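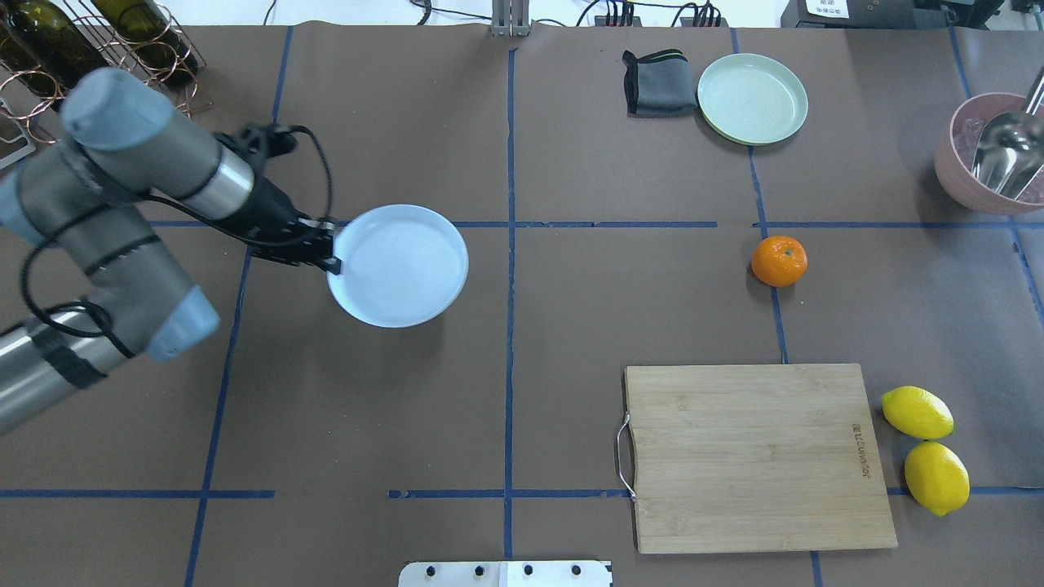
*Fig. 1. Plate held in gripper, taped table.*

## 4. Fitting the Tullier roof rack

Park level, handbrake on. Doors open, all of them.

1. Wipe the door channels. Grit scratches paint.
2. Set the front feet 257 mm back from the windshield seal.
3. Hook the clamps under the door frame - rubber side to the paint.

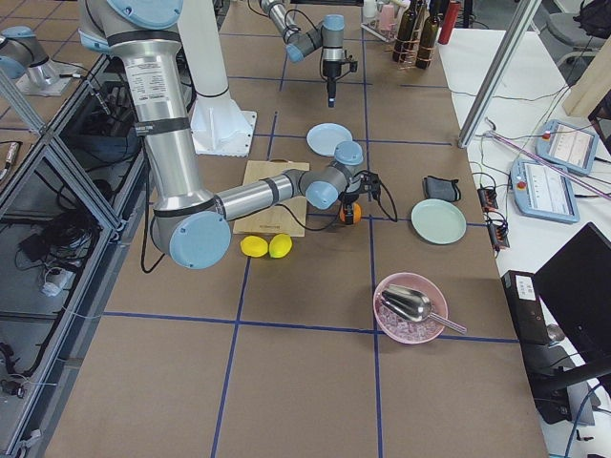 4. Tighten by hand, left then right, untill the bar stops sliding.
5. Torque key next. 3 clicks each foot.

**Caution:** no power tools. Strips the thread.

6. Rear bar, same again. Short bar goes at the back on the Jiria wagon.

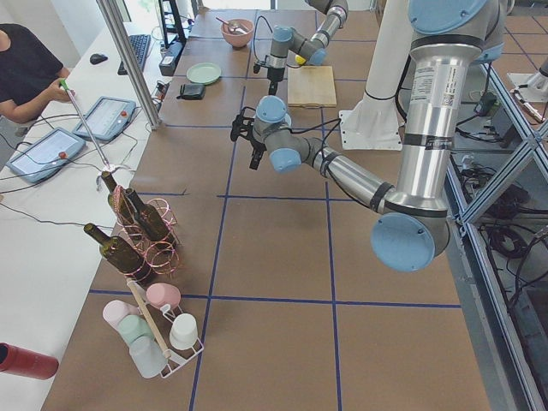 7. Close doors slowly. If one rubs, loosen and reseat teh foot.
8. Drive 10 miles, recheck every clamp.

**Note:** check again each 4,000 miles. Spare keys - ask Naheed Janjua in parts.

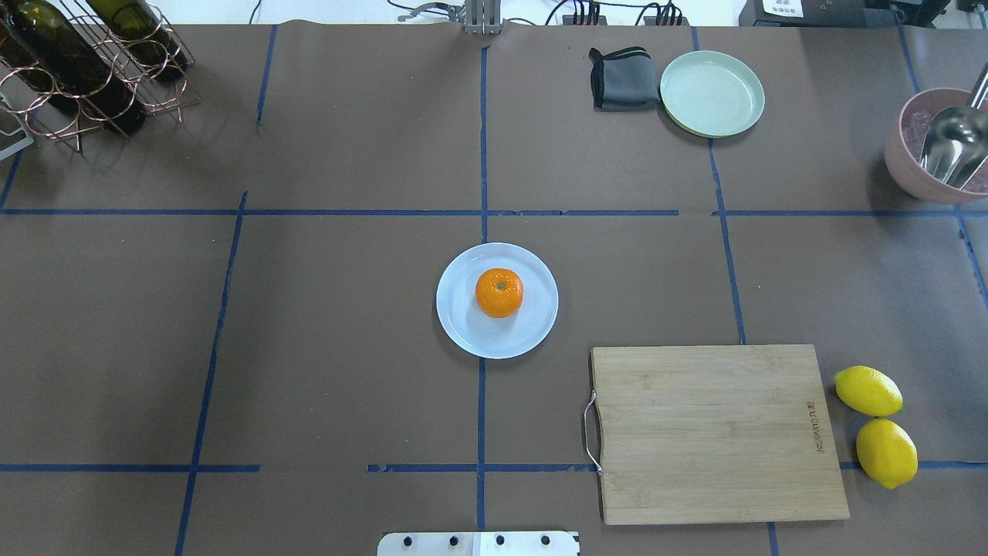

*Fig. 2. Tabletop with blue tape lines.*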